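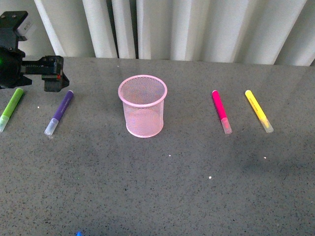 Projects > Arms and grippers > Markers in a cup

Marker pickup on the Urkia arm – setup and tuning

Quick write-up before I forget what I did. Assumes your arm is already bolted down, homed, and talking to the Stinance controller board. If it isn't, do the wiring page first.

What you need

- arm with parallel gripper
- one cup, mesh or solid, wide enough for a marker plus some slop
- 4 markers, different colors
- a counter or table that doesn't wobble
- tape

Step 1. Lay things out

Cup in the middle. Two markers on each side, slanted, caps toward you. Leave a few finger widths between them, the gripper needs room to come down on both sides of the barrel. Mark the cup position with tape underneath where it won't show. You will bump it.

Clear the crumbs off first. I keep skipping this. The color finder in Fodor picks up small white bits if your threshold is too loose, see step 3.

Step 2. Set the heights

Three numbers matter and they all live in heights.txt:

hover – gripper clear of everything, including the cup rim with a marker already standing in it. Measure with the marker IN the cup. I measured the empty cup and knocked the first one over twice.

grab – fingertips just off the counter. Jog down slow, stop when a sheet of paper still slides under, then back up a hair.

drop – bottom of the held marker a bit below the rim. Too high and it bounces out.

Save, power cycle, check again. The old firmware forgets the last value if you don't hit save twice. Don't know why.

Step 3. Teach the colors

Open Fodor, pick Swatch, click on each barrel. Click the barrel and not the cap, caps are paler and the see-through ones take on whatever is behind them. Magenta and purple are close under warm light, so give them their own swatches and pull the tolerance down to 7 on both. Yellow and green were fine on default.

Redo this if the light changes. My swatches from 4 in the afternoon were useless by evening.

Step 4. First run, one marker only

Purple first, speed at the lowest setting, hand on the stop button. Watch the cable at the wrist the whole time. It needs enough slack to turn but not so much that it drags across the other markers. If it catches, re-clip it higher up the arm.
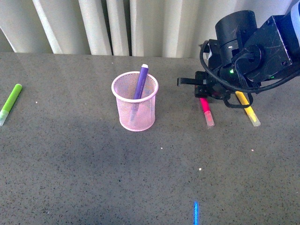 Purple in the cup, three to go. Look at how low the cable loop hangs.

Step 5. The rest

Same again for the other colors. Do the near ones before the far ones, otherwise teh arm swings over stuff it still has to pick up. Keep the approach angle matched to the slant of each marker – there's a wrist offset for left side and another for right side, same size, opposite sign.

If it goes wrong

Marker spins out of the fingers: you're gripping too near the end. Move the grab point toward the middle.

Cup tips: drop point is off center or drop height too low. Couple of coins in the bottom helps.

Gripper closes on nothing: swatch problem nine times out of ten. Check the overlay before you touch the heights.

Arm stops halfway over: wrist limit. Rotate the marker a little flatter and try again.

Config files are in the Clonstead workshop shared folder, under arm/markers. Copy them, don't edit mine please. Will add the version with the lids off at some piont.

14 comments | 3 shares

Contact | © Clonstead Workshop | Back to top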